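4.2 Wrist cameras versus the fixed view

So with the pads sorted out, we could get to the part I'd been looking forward to, which was trying the controllers with different camera setups. We ran Zemard (our older controller) and Plikurari on the same suturing task, closing an incision with interrupted stitches, 38 trials each. Wrist cameras sit so close to the work that the instrument can hide a good piece of the pad, and I worried about that from the start. 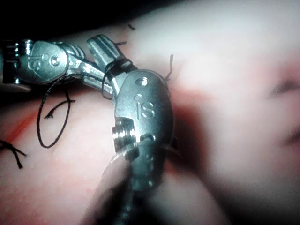 Zemard took it badly. When the two tools crossed, it lost the thread and started hunting for it, and in March we spent far too long tuning the search before we gave up and added the fixed camera. That helped a lot with finding the wound edges! It helped less with depth, and the shaft still gets in the way from some angles.
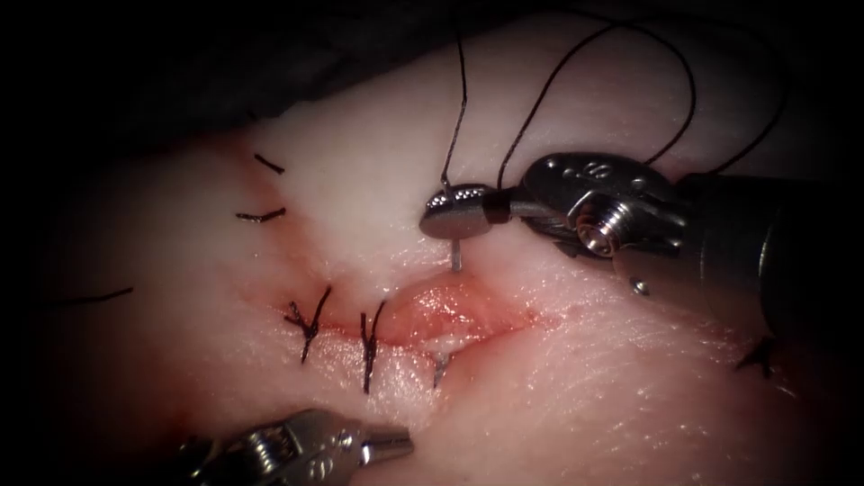 Bognár, reading an early draft, wondered if we were simply giving the fixed view too much credit: the wrist cameras had never been recalibrated after the tool change, so how could we call it a fair fight? Fair point, and we redid the whole set after a fresh calibration. Zemard's dropped grasps went from 33 to 8 (a bit embarrassing), and the gap between the setups got a lot smaller.

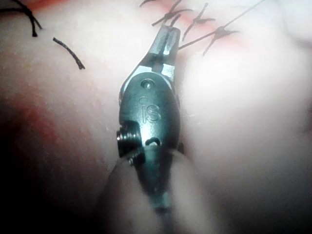
Figure 7a. Wrist view, instrument jaws just below a row of knotted sutures.

Plikurari cared much less about which camera it got. What it did care about was slack – give it a long loose strand and it slowed right down, sometimes regrasping over and over. I'd still pick it for any pad with a lot of thread lying on it.
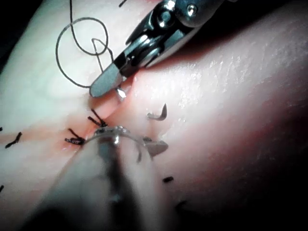
Figure 7b. Wrist view with a loop of thread on the pad and stitches along the incision.

We logged 117 regrasps for Plikurari in total, nearly all of them during thread pulls. The Festevum jaws come up again in Section 4.3, where we swap them in and keep everything else the same.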